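# Empty seats, great fights: my night with Vornden 20

*Aug 15, 2020* 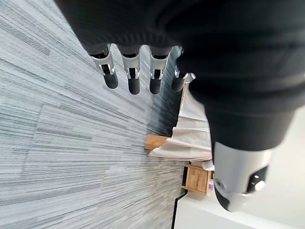

*Four fingertips below a dark knit glove.*

I finally watched the whole Vornden 20 card, start to finish, and I've been buzzing ever since. If you only follow the big promotions, you probably haven't heard of Vornden. They put on small MMA shows, and this one came out of a sports hall in Udine with no crowd at all, one commentator and a stream that froze twice during the prelims (I refreshed so hard I hurt my finger). At its peak the counter on the page said 811 viewers. I was one of them, on the couch, with a bowl of pasta going cold!

I wasn't sure about fights without a crowd. I grew up on noise, on walkouts where you can't hear the music over the booing. But wow, the things you pick up when the hall is quiet. You hear the corners the whole time. You hear the feet on the canvas. In the second bout the coach from the Zoubi gym kept yelling one word, "hips," over and over, and his fighter finally turned her hips, got off the fence and landed a knee that I heard before I saw it. I rewound that five times.

The main event was a lightweight fight set for five rounds, and it used all of them. The guy from Zoubi was the favorite, a tall southpaw with a really nasty jab. The other guy came from Fodier, a tiny gym with one mat and a cage wall bolted to the side of a garage. I've been following them for two years and I'm completely biased, so read the next part with that in mind.

Round one was all Zoubi. Jab, jab, straight left, circle out. My guy's nose was bleeding inside two minutes and I figured it would be a short night. Round two was closer, mostly because he stopped chasing and started cutting off the cage – small steps, no lunging. Then in the third he caught a lazy kick, ran the pipe and got his first takedown, and from there it was a different fight. Heavy top pressure, short elbows, and every time the southpaw tried to wall-walk he got dragged back down to a hip. It isn't the stuff that makes highlight reels, but I love it. I could watch good mat returns all day!

The fourth I gave to Fodier too. The fifth was a mess, both of them exhausted, hands down by their belts, swinging from the floor. I scored it for the Zoubi fighter on volume. So I had it three rounds to two for him, and two of the judges agreed with me. The third gave it to Fodier. I've seen people online calling it a robbery and I just can't get there, even as a fan. Rounds one and two were clear. If you want to argue about the fifth, fine, I'll listen, but please watch it again with the sound on and count who's landing.

The stats guy on the stream had them at some 251 strikes between the two of them, which sounds right to me. My notes fell apart in the fourth, so I can't check him. There's a whole line that just says "ELBOW" with an arrow pointing at nothing.

Vornden says they're hoping for another show in November, same hall if the rules allow it. They didn't promise a rematch, but the matchmaker grinned when the commentator asked. I'd pay for that fight tomorrow. The replay is still up on their page, and if you only have time for one bit, start at round three of the main event – and turn the volume up for the corners.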